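Osgate Seed Library Opens Its Drawers for a Third Spring

14/02/2018

Gardeners in Osgate, get your envelopes ready! The seed library on the ground floor of the Lerneck Building is open again for the season, and it has never had this much to give away. The drawers now hold 749 packets, all of them saved, dried and labeled by people who live in town or close by.

The idea is as simple as it was when the library began 3 years ago. You come in, pick out what you want to grow, write your name in the blue notebook and go home and plant it. If things go well and you end up with seed in the fall, you bring some back. If the slugs win, well, you try again next year — there are no fines and no sad looks at the desk.

Beans are the big story this time. There are 52 kinds, from a speckled pole bean that climbs like mad to a squat little bush bean that will put up with a pot on a fire escape. Marlina Ngau has been growing the speckled one for years and brought in a whole coffee can of it in January. She swears by planting it late, once the soil has really warmed up, and says it catches up with everything else by the Fourth of July.

Tomatoes are well covered too, and this year the drawer has been sorted by how long they take to ripen, which should be a real help to anyone with a short, shady yard. Look out for a yellow cherry that came from Wycliffe Mohamedi's garden on Mussa Street. It was the first to run out last spring, and with good reason. It tastes wonderful, it splits if you look at it wrong, and it will keep going right up to the first frost.

The flower drawer is smaller but lovely. It has calendula, love-in-a-mist, cosmos and a tall sunflower that was mostly eaten by finches last August, so there are only a few packets. Please take one, not three!

There is also a new shelf of squash and pumpkin seed. A word of caution, because squash cross so easily: the packets marked with a green dot were hand pollinated and should come true. The ones with no dot could turn into almost anything. Half the fun, if you have the space.

The first seed swap of the year is set for the Saturday after next, from ten until two, in the big room upstairs. Bring whatever you have, even if it is in an old pill bottle with the name rubbed off. Kenza Soliman will be showing how to test old seed on a damp paper towel, and there will be 30 starter trays to take home, one to a household.

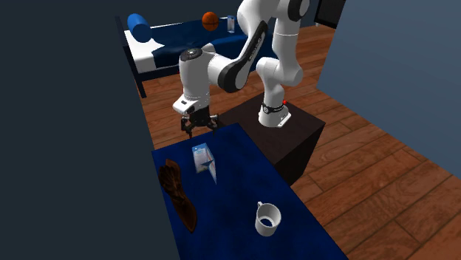

Simin Mahmoudi wrote in to say that she got leeks to sprout from a packet she had given up on, and wondered whether the library could put the year of saving on the front of each envelope, where people will see it, and not on the flap. It's a good thought, and the new envelopes will have a line for it.

Onion and leek seed does fade fast, so those are the packets to sow first. Peppers want an early start indoors as well. Peas can go straight in the ground as soon as you can work it — soak them overnight if the weather has been dry.

The drawers are open whenever the building is. Returned seed goes in the basket by the notebook, dry and in paper, please, with the name of the plant and the street it grew on.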